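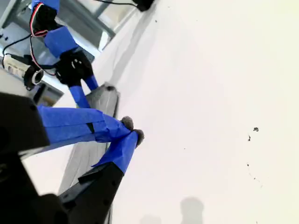

13th January – adhesive residue, second round. Tanveer wants a decision on masking tape for the Nendow panels before the next coating run. The white panels are the hard case, as any trace of glue shows up as a gray smudge after cleaning. Blue painter's tape, the same bright blue as on the fingers over the white surface, stays the baseline. The Dridano crepe is the challenger.

Strips 100 mm long, pressed with the small roller, two passes. Oven at 60 °C for 18 hours, then back to room temperature before peeling by hand at a low angle.

Blue: clean lift on all strips. One torn edge, my fault – pulled too fast.
Dridano: film left at both ends, worse on the gloss side. Isopropanol took it off after the second wipe.

Repeated at 80 °C. Blue left a faint line along one edge, visible only under the side lamp. Dridano split from its backing and had to be scraped. Not repeating that one.

Lech asks if roller pressure matters. Probably, but we have no gauge on it. Inês has one at Jostside and will send it over.

To do: humidity run, fresh roll of Dridano (check lot with Aurora), photograph the edge line.

2 comments | 0 shares
2 min read
Back to top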